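FOR IMMEDIATE RELEASE

Drovholm Community Supper Returns to Tillman This April, With Seats for 1000 Neighbors

TILLMAN — The Drovholm Community Supper is coming back to Tillman this April, and the folks behind it could not be happier to say so. For one long, easygoing Saturday evening, Market Street will close to cars and open to tables, end to end, with seats set aside for 1000 neighbors, visitors, cousins from out of town and anyone else who likes a good plate of food in good company.

The supper is free to attend, as it always has been, and the kitchens of Drovholm House have been planning the menu since the first cold snap of winter. Guests can look forward to slow-cooked beans with smoked onion, roasted carrots and parsnips, chicken with lemon and thyme, a big green salad and plenty of bread from the Irnia Bakery, whose ovens will be going from well before sunrise. There will be rhubarb crumble for dessert (and yes, the custard is back, after a great many kind letters on the subject).

"We started this supper because we thought a town ought to sit down together once in a while," said Drovholm House in a statement. "People come for the chicken and end up talking with somebody who has lived three streets over for years. We love seeing that, and we have missed it all winter long."

Jullico, the Tillman housewares shop, is sponsoring the supper for the second year running and is lending serving pieces and table settings for the whole length of the street. After the meal, everything goes back to the shop to be washed and put away for next time, so there will be very little to throw out at the end of the night.

Seating is in 2 rounds, the first at 4:30 p.m. and the second at 7 p.m., with music from the steps of the old library in between. Families with small children may find the earlier round a bit calmer, though everyone is welcome at either one. If rain should come — and it has been known to come to Tillman in April — the supper will move into the Irnia Street market hall, and the times will stay the same.

Tickets cost nothing but do need to be picked up ahead of time, at the front desk of Drovholm House or at the counter at Jullico. Please mention food allergies when you collect yours, and bring a sweater for the later seating, as the street cools off quickly once the sun is behind the rooftops.
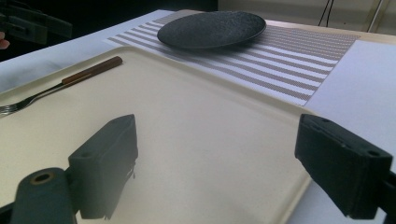
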